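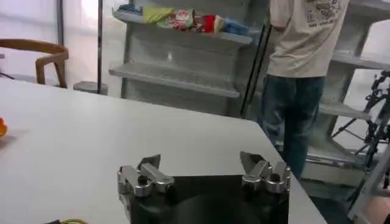 The people who fold T-shirts for a living in Olstead don't agree on much, but they all want a white table. Dirt shows on it, and so does a loose thread. At Skondik, a secondhand shop on the Jiltville road, 4000 shirts go out in a good month, and every one gets folded flat first.

The shop's method starts with a pinch. Take hold of the cloth, lift a little, and let the weight pull the creases down before you lay it out again.
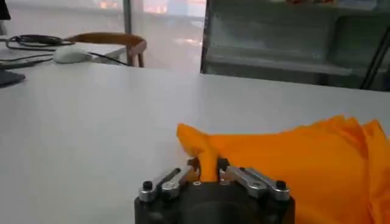 Sleeves go in next, then the sides, then the hem comes up toward the collar. A stiff board under the shirt keeps the edges straight - a cut-up box will do at home. Bright colors are harder than they look, as every wrinkle throws a shadow. 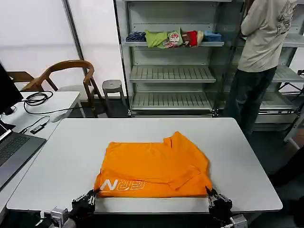
Folded shirts go on open metal shelving, one row deep. Stacks fall over when a customer wants the one at the bottom.

Comments (3)

simiyu_fan: I roll mine. 100 shirts in one drawer.

Dottie K: What size is the board?

laundryday: Hem first, then sleeves. Been doing it that way for years.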